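How to sort and donate household items through the Minwood Reuse Scheme

Last updated: 08/11/2021

These instructions are for residents who wish to give household items to the Minwood Reuse Scheme. They apply to donations brought to the Brenesmont site and to those collected from the home. Businesses and landlords clearing furnished property should use the separate trade form.

Before you begin

Check that each item is clean, complete and safe to use. The scheme accepts kitchenware, small tools, toys, books, stationery, unopened toiletries and soft furnishings with a fire safety label attached. It cannot accept mattresses, paint, gas canisters, medicines, knives without a cover, or child car seats of any age.

Electrical items are accepted at Brenesmont only. Please leave the plug and lead attached, as items with a cut lead cannot be tested.

Step 1: Sort by type

Separate your items into hard goods, soft goods and paper goods. Do not mix glass with books or clothing. Sets should be kept together with string or paper tape. Where a set is missing a piece, write this on a slip of paper and place it with the set.

Step 2: Clean and dry

Wash kitchenware in warm soapy water and let it dry overnight before packing. Remove batteries from toys and torches and take them to a battery collection point. Wipe tools with a dry cloth. A light coating of rust is acceptable on garden tools but not on anything intended for food.

Step 3: Pack

Use a rigid box or crate with an open top. Each box must weigh no more than 13 kg. Put heavy items at the bottom, wrap breakable items singly in newspaper, and leave the top layer level with the rim. Black sacks may be used for soft goods only.

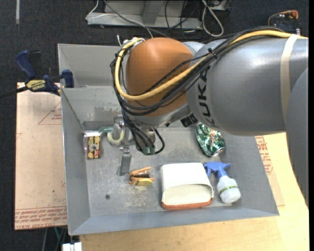 Step 4: Label

Write your postcode and the type of goods on two sides of every box. If you wish the scheme to claim Gift Aid on the sale of your items, add your donor number as well. New donors can request a number from the front desk or by post. Please do not write your full name or telephone number on the outside.

Step 5: Deliver or book a collection

The Brenesmont site is open from Tuesday to Saturday. Park in the bays marked Niler Road and report to the desk before unloading. Boxes must not be left at the gate outside opening hours.

Home collections may be booked for loads of up to 247 litres. Larger loads require a visit beforehand, and residents should allow two weeks for this to be arranged. Someone aged 18 or over must be present when the driver calls.

If an item is refused

Staff may decline any item at their discretion. Refused items will be handed back to you at the desk or left with you at the door. Residents in the Rojanasak Court flats may use the bulky waste store on the ground floor, for which a key is available on request.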